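Hi Koen,

June report for the Tindall seed library money, a bit long again, sorry!

We've now sent out 1,941 packets since the grant started, and 1,622 of those went to people who had never borrowed from us before. I really thought the regulars would hoover up all the beans (they tried). Tomatoes are still the favourite by a mile, then peas, then that purple carrot Kobe Dekker keeps going on about.

The germination tests were a mixed bag. We put 100 seeds of each variety on damp paper and most came up nicely, but the older parsnip was hopeless and I've composted the lot. Tolera Kassa has offered us fresh parsnip from his own plot, so we should have that back on the shelf before the spring rush.

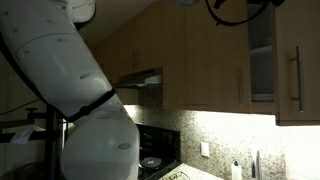
Tindall Seed Library, Community Programs Team

Now, the money. We're under on postage, mostly thanks to people picking up in person on Saturday mornings, and over on envelopes. The cheap ones leaked lettuce seed all through the mail, so I switched to the Ukard ones with the gummed flap. They cost more and I'd like to keep using them, if you're happy for me to shift a bit across from postage. Let me know and I'll redo the budget page.

Workshops are going well. We ran five, and the seed saving one was so full that Elie Karaki had to do the squash pollination bit twice, once inside and once out by the bike racks! People keep asking for one on garlic, which I know isn't seed, but I'd love to squeeze it in before planting time.

What's running late is the catalogue. Joaquín Benítez has the listings typed up, but the growing notes are all in different styles and half of them don't say when to sow. I've asked him to do the vegetables first and leave the flowers and herbs for next quarter. The printed copy will have to wait until then too.

I still owe you the receipts for the storage jars and the labels. They're in my desk and I'll scan them on Saturday.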